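Folding jersey so that it stays folded

September is when I move the summer drawers about, and this year I decided to settle the question of T-shirts. Mine are mostly cotton jersey, the wardrobe is a narrow one, and for years the drawers have closed only if leaned on. What follows is the method I have arrived at, with measurements where I took them.

The chest is a Bundlow, the two-drawer version, bought secondhand. Each drawer has an internal base area of 2,149 square centimetres, which sounds generous until you lose the front strip to the lip. Subtract that and a margin at the back where the runners foul anything taller than a fist, and the usable area comes down to 1,560 square centimetres. I worked from the second figure. Working from the first is how I ended up leaning on the drawers.

Jersey is a knit and behaves like one. It stretches across the width more readily than down the length, it curls at a cut edge, and it creeps. A woven shirt folded on a Thursday is the same shape the following week. A jersey one relaxes, and the relaxing starts at the neckline, where the ribbing is under a different tension from the body. Most of the instructions I have read begin with the sleeves. I now begin with the neckband and treat the sleeves as an afterthought.

The first job is to find it. Out of the washing pile a T-shirt is usually twisted, with part of the body rolled inside the rest, and pulling at whichever corner sticks out tends to tighten the twist. Look for ribbing. It is thicker than the body and holds a curve of its own when the rest has collapsed. The bottom hem is the second landmark and can be told by its stitching, which on most of mine is a double row. Once both are located, the garment can be opened between them without guessing. 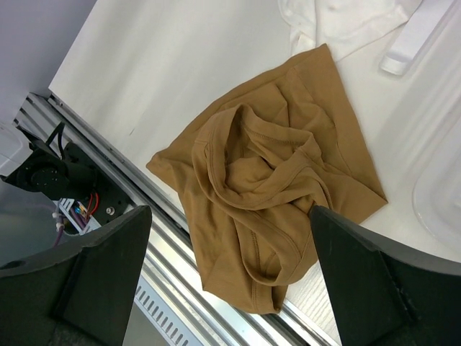 Hold the neckband at the two shoulder seams and let the body hang for a moment. Gravity removes most of the twist. Lower the hem on to the table first and bring the shoulders down after it, so the cloth is laid along its length and not dragged across its width. Smooth from the middle outwards with the side of the hand. Pressing harder does not help and will push a ridge of fabric towards the side seam, where it becomes a crease.

A hard, pale surface is best. I used the bed for a long time and the duvet gives way under the hand, so the folds were never square. On a table the edge is also useful as a reference line: put the hem parallel to it and the rest follows. If the table is shallower than the shirt is long, fold the lower third up before doing anything else, or its weight will draw the remainder off the edge.

The sequence I settled on is this. Fold one side in to just past the edge of the neckband and lay the sleeve back on itself. Repeat on the other side, so that the body is now a long strip with straight edges. Fold the hem up to stop short of the neckband by the width of two fingers. The gap matters, as the ribbing is the thickest part and doubling anything over it makes a lump. Fold in half, then in thirds. The packet should stand up on its own fold. If it falls over, the last folds were too loose, and it is quicker to undo those than to start again.

I file the packets upright, fold uppermost, front to back. Seven to a row is right for the Bundlow. Eight can be made to fit, and then none of them can be taken out without bringing a neighbour.

Dividers were a mixed business. The Esby ones are sprung and rely on friction against the drawer sides, and mine walked forwards each time the drawer was opened. A strip of felt at each end has cured it. The Nkosi insert is a rigid tray, better made, but its walls are thick and it costs a whole row of shirts. I have moved it to the sock drawer, where thickness does no harm. For anything that refuses to stand, such as vests and the thinner tops, I use a plain Illus tub with the contents rolled.

Towels do not belong in this system. They are cut on different proportions, they shed on dark jersey, and they take their bulk with them however they are folded. Sort them out of the pile before starting and give them a shelf.

Heavier knits are still unresolved. The packet made from my one thick long-sleeved top is too deep for the row, and folding it in half in place of thirds leaves it too tall for the drawer. For the moment it lies flat on top of the others, and I lift it off when I want something from underneath.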